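23 de marzo de 2018

Tapizado, banco 2. Sigo con las pruebas de desgaste de la tela gris para el encargo de Kimbridge. Las muestras del rollo Athumani llegaron ayer por la tarde, siete en total, y las dejé aclimatar toda la noche en el cuarto del fondo antes de cortar.

Corté probetas de 28 cm. Dos salieron torcidas respecto al hilo y las repetí. Al frotar en seco no se ve pelusa; en húmedo aparece un poco en los bordes, menos que con la tela de Trunden que probamos en agosto. Anoto el lijado con grano 240 como referencia propia, no es norma de nadie.

Costuras: la puntada larga se abre en las curvas del respaldo. Con la corta aguanta, pero frunce si se tensa de más. Paraskevi Kontogiannis propone bajar la tensión del hilo superior y dejar la puntada como está – lo pruebo mañana con el hilo grueso, que del fino queda media bobina.

Espuma del asiento: 36 horas bajo peso. Recupera bien por el centro, peor en el canto delantero. Falta medir otra vez con la guata puesta.

Pendiente: pedir grapas, devolver a Loltska la plantilla del brazo y preguntarles si el margen de costura ya va incluido, porque en el papel no lo pone.
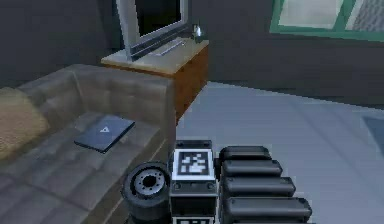
Si contestan que no va incluido, hay que recortar de nuevo los dos laterales y el consumo de tela sube. De momento no corto nada más de ese rollo.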